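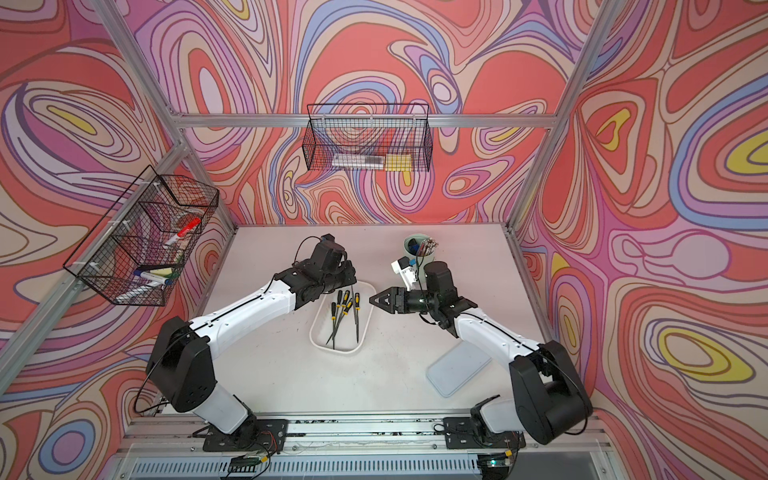 Where We Are With the Tool Sorting Examples

Progress report to the Grestmont fund, 2024-08-10

This has been a really good stretch for us! The two-arm station at Kedent is up, the patterned walls are on, and we now have 149 usable recordings of people guiding the arms through small handling jobs. Most of the work so far has been with screwdrivers in the white tray: pick one out, pass it to the other gripper, set it down.

Screwdrivers are harder than they sound. The black-and-yellow handles are easy enough to grip, but the shafts end up pointing every which way, and the operator has to plan the handoff before closing the first gripper. We love this, frankly, as it gives the model the kind of variety we were missing in the spring when everything was lined up by hand.

What changed since the last report

We moved the pens and markers into mesh baskets on the back and left walls, so the tabletop stays clear for the tray, the mint-green tool cup and whatever else the task calls for. Resets are much quicker. The busy wall pattern (coral, lavender, yellow, hard to ignore) is our first try at getting the model to pay attention to the tools and forget the background. The Babalola station will run the same tasks with plain walls, and then we can compare.

We threw out 62 recordings, nearly all of them for dropped handoffs in the first weeks. They're kept in a separate folder in case we want examples of failure later on.

Still open

The Hokudow labeling tool loses its place when a recording is paused, and we're checking those labels by hand for now. We'd also like three more operators trained before October, when the cup tasks begin.

Spending is on plan. The only extra was a set of spare gripper fingers.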